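Search this site Go

Workshop tips: trying out grippers without losing your temper

19 February 2019, by Shalini Dhillon

I've spent most of the winter swapping grippers on and off a little desktop arm in the back half of the workshop, and I've made every mistake going, so you may as well have my notes. The three I had on the bench were the Semness two-finger, the Lasport soft one with the rubbery fingers, and a Kramer parallel jaw that I bought second-hand and had to clean up with a toothbrush. They all bolt to the same plate, more or less. The Kramer needed longer screws.

Get your test bin sorted before you touch a gripper. I started out picking things off the bare bench and it was hopeless — anything the fingers nudged went skating off on to the floor, and I was up and down like a yo-yo. A shallow open bin with sloping sides is miles better! Things that get knocked tend to slide back towards the flat, and the arm can come in at an angle without clouting a wall with its wrist. Paint it a dull dark colour if you can. My first one was glossy white and the camera saw reflections everywhere and kept sending the arm off after them.

Pick two or three test pieces and stick with them. I know it's tempting to raid the kitchen drawer for something new every go, but then you can't compare one evening with the next. I like one chunky thing that any gripper ought to manage and one awkward thing with thin edges. Brackets are very good for this, as you can stand them up, lay them down or put them facing the wrong way, and each one is a different sort of grab.

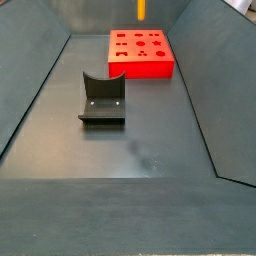

Fallo wrote in after my last page to say that the far end of the bin is where the cheap arms give themselves away, and that anybody testing only in the middle is flattering their gripper. Fair point, and I've since changed how I do it. I now run 15 picks with the piece well up towards the back wall and another 15 close in, and write the two scores in separate columns. The Semness hardly minded. The Lasport was noticeably worse at full stretch (the fingers are heavy and the arm droops), and I'd never have spotted that from my old totals.

Leave a gap between your pieces, too, at least to begin with. Two fingers need room to open, and the Kramer opens very wide indeed. Once you're getting steady results you can shuffle things closer to each other, or right up against a wall, and see who copes. Mine all hated the wall. The soft fingers did best there because they bend out of the way a bit.

A few odds and ends:

Mark your camera stand with tape. If it shifts by the width of a pencil you'll be recalibrating all over again, and I speak as someone who did it twice in one afternoon.

Run slow first. I do the first few picks at 40 per cent speed with my hand over the stop button, then turn it up.

Wipe the fingers with a damp cloth before each batch and let them dry properly. Dusty rubber doesn't grip, and I blamed the Lasport for that for a good fortnight.

Write down the misses as well as the grabs — where the piece was, which way it faced, what the arm did. A score of 11 out of 15 tells you very little by itself.

Put a bit of foam under the bin if your bench is as wobbly as mine.

As for which I'd buy again, the Semness for everyday use, and I'd keep the Lasport for anything with a funny shape. The Kramer is going back in its box for now. I did roughly 200 picks with it and the jaws have started to stick when they close, so it wants stripping down and greasing. I'm hoping to have a go at that by April, and I'll put the screw sizes up when I've found where I wrote them.

Contact us | Copyright Shalini Dhillon | Back to top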